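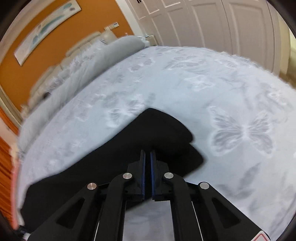 Household Skills 1
Unit 4: Folding on a bed
Handout for students, April session
Instructor: Carmela Vitale. Lab help: Wing-yan Hung

Bring this handout to the practice session. Read it through once before you start, and keep it next to you while you work. Last term's notes covered shelves and hangers. Today is only about folding, and only about dark, soft items, which most people in the group found harder than white towels.

1. The surface

A made bed works well as a folding surface. It is wide, and you can walk along at least one side of it. Pull the bedspread or sheet flat first. Wrinkles underneath will show up as bumps in your fold, and a soft mattress makes this worse. If the cover is quilted, press it down with your palm where you plan to work.

Cover color matters when you are learning. Black cloth on a pale cover gives you an outline you can read from the foot of the bed. On a navy or charcoal cover you will lose the edges, so save those for later.

2. Laying out

Put the item down in one layer if it will go. Find the longest straight edge and line it up with the side of the bed. Smooth from the middle outward with a flat hand. Do not pull at corners, especially on knits.

With black fabric you will not see the creases well. Feel for them. Run two fingers from one edge to the other and stop wherever there is a ridge. 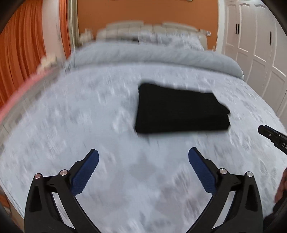

3. First folds

Fold side to side before you fold top to bottom. Bring the loose parts in first (sleeves, legs, ties), then close the item over them. Keep one edge as your reference edge and leave it alone from here on. It should stay straight while the other edges catch up to it.

The far end usually comes out uneven the first few times. Layers slide, and a flap or two will stick out past the rest. Open the last fold only, push the layers back, and close it again. You do not need to start over.

Check the stack from the side as well as from above. Black on black hides a lot from above, and a shadow along the edge tells you more about how high the stack is than the top surface does.

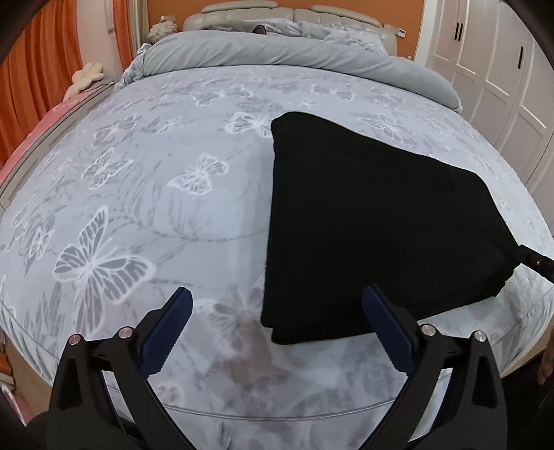
When the layers will not line up, the cause is nearly always in the first fold. Fahad Bajwa's group timed this last year. A second try at the first fold took 14 seconds, and fixing the same item at the end took about 90. Those were sweatpants, so expect other numbers for thin shirts.

4. Working in pairs

Stand on different sides of the bed, or one at the foot and one at the side. One person holds the reference edge still. The other person moves cloth. Say "hold" and "go" out loud until you get used to each other. Trade jobs after each item.

The holder should touch only the edge or a corner. Pressing on the middle traps a crease inside the fold. 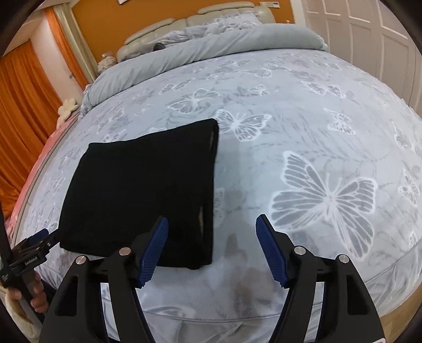

Thick folded edges should all end up on the same side, so that a stack can be lifted from that side without coming apart. Leave some bare cover around each finished item. If you set two black items touching each other, you will pick up half of one with the other.

5. Practice and log

Fold four items alone and four with a partner. Write down the item, the number of tries, and which edge was off. Hand the sheet to Wing-yan before you leave.

Reading for next time: Makori, chapter on drawers and bins, first half only.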